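Polatmont Reading Room: progress report to Findico
6th June
Prepared by Maarja Sproģis

12 shares | 0 comments

Cataloguing of the Tijani bequest has continued under the second instalment of the grant. At the close of the reporting period 923 items had full records in Trillik. A further 130 have a short entry only, mostly pamphlets without a printed date. These will be dated from the printers' addresses where the trade directories allow it.

Shelving in the north store was finished a fortnight behind schedule. The delay came from the floor loading survey, which asked for the map cabinets to be moved to the outer wall. Ifor Maddocks agreed the revised layout and there was no extra charge to the grant.

Humidity in the north store stayed within the agreed band except on 4 nights. The logger readings are in Annex B. The dehumidifier drain has been re-routed and the alarm threshold lowered.

Conservation spending is under budget. Uchenna Bashir has treated the worst of the bindings and advises boxing for the remainder. We ask that the underspend be carried forward to pay for about 200 made-to-measure boxes, with delivery in August. Two quotations are attached.
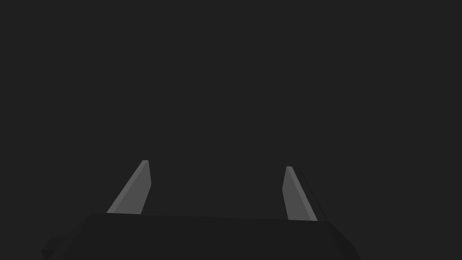

Two grey gripper fingers, open and empty, against a plain dark background

Outstanding at the time of writing: the rights review for the unpublished letters, and the duplicate check against the county list. Lautaro Bustos is leading on both. The revised spending profile will follow once Ansel Boateng has signed off the carry-forward figures.

Share this page (12)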